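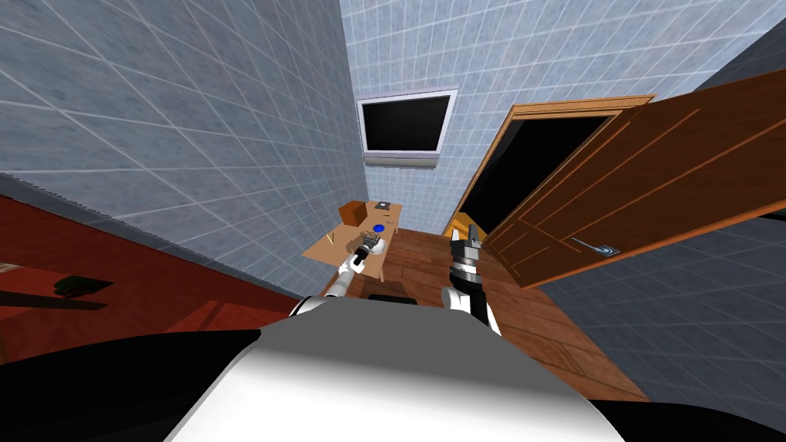 Pale blue-gray tile, thin white grout

Quick one, bus in 20 minutes. Grout. I have been thinking about grout since November and I need it out of my head.

Went to Halliday for samples, came home with 14 little sticks of white. They are not the same white. Tegan McKinnon says go darker, it hides everything, and she's redone two bathrooms so fine. But I like the thin white lines - always have, my grandmother's kitchen had them.

Cost so far: $73 and no tile on any wall. Sealer extra. Forgot the sealer.

The guy at the counter said wait around 30 days before sealing, the bag says three. Who do I beleive? Going with the bag.

Also the float I bought is the wrong one, too stiff. Returning it tomorow if I can find the reciept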